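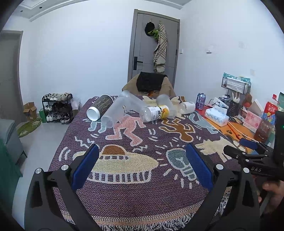
Webdecke in Lila und Mauve mit Comicfiguren in Rosa, Blau, Beige, Braun und Weiß

Nachbarschaftsverein Haus Morkus
Protokoll der Mitgliederversammlung im November
Ort: großer Saal im Erdgeschoss
Beginn: 19.05 Uhr, Ende: 21.40 Uhr
Protokoll: Schriftführung

TOP 1 Begrüßung und Tagesordnung

Der Vorsitz begrüßt alle Anwesenden sehr herzlich und freut sich, dass trotz des scheußlichen Wetters so viele den Weg ins Haus gefunden haben. Ein besonderer Gruß geht an die neu Zugezogenen aus der Dumerogasse, die zum ersten Mal dabei sind und gleich zwei Bleche Zwiebelkuchen mitgebracht haben. Die Einladung ist fristgerecht verschickt worden, die Versammlung ist beschlussfähig. Auf Wunsch aus der Runde wird der Punkt Gästezimmer vor den Punkt Hof gezogen, weil einige früher gehen müssen. Die Tagesordnung wird mit dieser Änderung angenommen.

TOP 2 Protokoll der letzten Versammlung

Zum Protokoll vom Frühjahr gibt es eine Anmerkung: Die Regentonne wurde damals nicht angeschafft, sondern nur besprochen. Die Schriftführung bittet um Nachsicht und berichtigt die Stelle. Ansonsten wird das Protokoll ohne Gegenstimme genehmigt.

TOP 3 Bericht des Vorstands

Der Vorstand blickt auf ein volles, manchmal auch etwas zu volles Jahr zurück. Das Sommerfest fand bei bestem Wetter statt und ging bis in den späten Abend hinein, was zu einem freundlichen, aber deutlichen Brief aus dem Hinterhaus geführt hat. Man hat sich inzwischen bei Kaffee ausgesprochen, und im nächsten Jahr endet die Musik um 22 Uhr. Der Nähtreff läuft weiterhin sehr gut und ist so beliebt, dass die Tische nicht mehr reichen. Beim Chor sieht es anders aus, dort fehlen vor allem tiefe Stimmen. Wer jemanden kennt, der gerne brummt, möge ihn bitte vorbeischicken!

Die Lesestunde für die Kinder ist in den kleinen Raum umgezogen und beginnt jetzt eine halbe Stunde früher. Aus der Runde kommt der Hinweis, dass der Aushang an der Haustür noch die alte Uhrzeit nennt. Der Vorstand tauscht ihn aus.

TOP 4 Kasse

Der Kontostand beträgt 2906 Euro. Darin enthalten ist der Erlös aus dem Kuchenverkauf beim Sommerfest, für den noch einmal allen Bäckerinnen und Bäckern gedankt wird. Größter Posten auf der Ausgabenseite war die Reparatur des Boilers in der Teeküche durch die Firma Jokley. Die Rechnung lag am Ende etwas niedriger als der Kostenvoranschlag, was im Saal mit Applaus bedacht wurde. Eine Nachfrage betrifft die Telefonkosten -- der alte Vertrag läuft noch bis zum Frühjahr und wird dann nicht verlängert. Die Kassenprüfung hat keine Beanstandungen ergeben. Der Vorstand wird bei Enthaltung der Betroffenen einstimmig entlastet.

TOP 5 Gästezimmer

Das Gästezimmer im ersten Stock ist nach dem Streichen wieder benutzbar und wurde seit September fast jedes Wochenende gebucht, meist von Eltern und Geschwistern, die hier zu Besuch waren. Es gab viel Lob für die neuen Vorhänge und einige Klagen über die Matratze, die in der Mitte durchhängt. Die Versammlung hat recht ausführlich darüber gesprochen, ob man sie wenden, mit einer Auflage versehen oder gleich ersetzen soll. Mehrere Anwesende haben im Lauf des Jahres selbst darauf geschlafen und konnten aus Erfahrung berichten, wobei die Urteile erstaunlich weit auseinandergingen.

Beschluss: Für eine neue Matratze werden bis zu 400 Euro bereitgestellt. Die alte wird zum Wertstoffhof gebracht. Angenommen bei drei Enthaltungen.

Zur Bettwäsche wird noch einmal daran erinnert, dass sie nach jedem Aufenthalt abgezogen und in die Waschküche gelegt werden soll. Wolldecken und gewebte Decken bitte nur kalt oder im Wollprogramm waschen und auf keinen Fall in den Trockner geben. Ein Zettel dazu kommt an die Innenseite der Schranktür. Der Übernachtungsbeitrag bleibt bei 9 Euro pro Person. Ein Antrag, ihn zu erhöhen, wurde nach längerer Aussprache zurückgezogen, denn das Zimmer soll für alle erschwinglich bleiben.

TOP 6 Hof und Beete

Die Hochbeete haben reichlich Zucchini getragen, nach Ansicht der meisten sogar viel zu reichlich. Im kommenden Jahr soll es dafür mehr Bohnen und Salat geben, und ein Beet wird ganz den Kindern überlassen. Der Fliederbusch an der Mauer muss zurückgeschnitten werden, bevor er das Fahrradtor vollends zuwächst. Die Gärtnerei Heo hat angeboten, beim Schnitt zu beraten, und der Vorstand nimmt das dankend an.

Die Regentonne kommt nun tatsächlich. Es liegt ein Angebot über 119 Euro vor, inklusive Deckel und Hahn. Die Frage, ob Grün oder Grau, wurde mit mehr Leidenschaft verhandelt, als man vermuten würde -- Grün hat knapp gewonnen.

Beschluss: Die Regentonne wird in Grün angeschafft. Angenommen mit einfacher Mehrheit.

TOP 7 Adventsnachmittag

Der Adventsnachmittag findet wie gewohnt im Saal und bei trockenem Wetter auch im Hof statt. Gesucht werden noch Leute für den Aufbau ab 13 Uhr, für den Waffelstand und für das Spülen. Die Liste hängt neben der Küchentür. Bitte bringt eigene Tassen mit, die Bestände des Hauses haben im Sommer doch sehr gelitten. Der Chor singt gegen 16 Uhr, im Anschluss darf mitgesungen werden. Ob es wieder eine Tombola gibt, hängt davon ab, wie viele Preise zusammenkommen. Spenden können im Büro abgegeben werden, bitte keine angebrochenen Parfümflaschen.

TOP 8 Verschiedenes

Im Fahrradkeller stehen mehrere Räder ohne Luft und offenbar auch ohne Besitzer. Sie bekommen ein gelbes Band, und wer sein Rad behalten möchte, nimmt das Band bis Ende Januar ab.

In der Teeküche wird das große Kuchenmesser mit dem roten Griff vermisst.

Angeregt wird ein Spieleabend im Winter. Die Idee findet viel Zustimmung, ein Termin wird beim Adventsnachmittag abgesprochen.

Der Vorsitz dankt allen für die Geduld und die gute Stimmung und lädt zum restlichen Zwiebelkuchen ein. Die nächste Versammlung ist für April vorgesehen, Anträge bitte bis Ende März schriftlich in den Briefkasten am Büro.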